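Cómo preparar una merienda para llevar a una caminata de un día

Desde hace varios años organizo con mi amiga Lucyna Makowska caminatas por los bosques cerca de Prakow, y siempre la gente me pregunta qué comida conviene llevar. Escribo aquí mi método, que es sencillo y sirve para adultos y para niños.

Conviene mezclar algo salado, como un sándwich, y algo dulce que aguanta bien en la mochila.

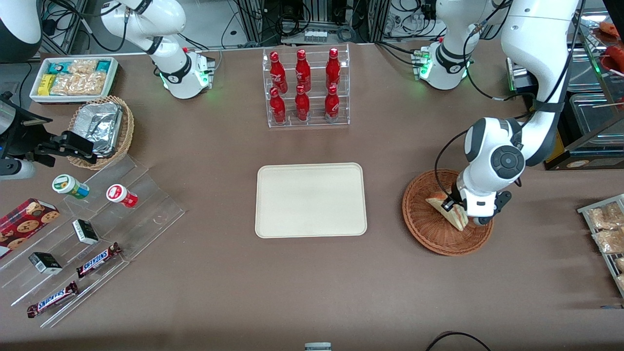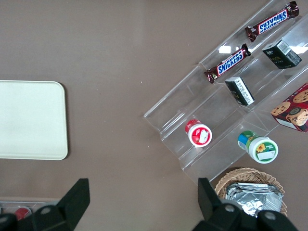 Paso 1. Calcular las cantidades

Para una caminata de medio día preparo por persona un sándwich entero, una fruta y 50 gramos de frutos secos. Si la ruta es larga o tiene mucha subida, añado una barrita. El agua la calculo aparte – un litro y medio en abril, más en verano.

Paso 2. Hacer los sándwiches

Use pan del día anterior, porque el pan muy fresco se aplasta. Unte las dos rebanadas con queso crema hasta el borde, así el pan no se moja con el tomate. Seque el tomate con papel de cocina y quítele las semillas. Corte el sándwich en diagonal y envuélvalo bien apretado en papel encerado.

Paso 3. Enfriar

Deje los sándwiches en la nevera la noche antes. Por la mañana póngalos junto a una botella pequeña de agua congelada, que después se puede beber.

Paso 4. Llenar la mochila

Las botellas van abajo y cerca de la espalda. La fruta dura va en el medio, y los sándwiches arriba del todo, dentro de una caja rígida. El chocolate no lo ponga en el bolsillo exterior si hace sol – yo lo envuelvo en una camiseta de repuesto.

Guarde también una bolsa vacía para la basura.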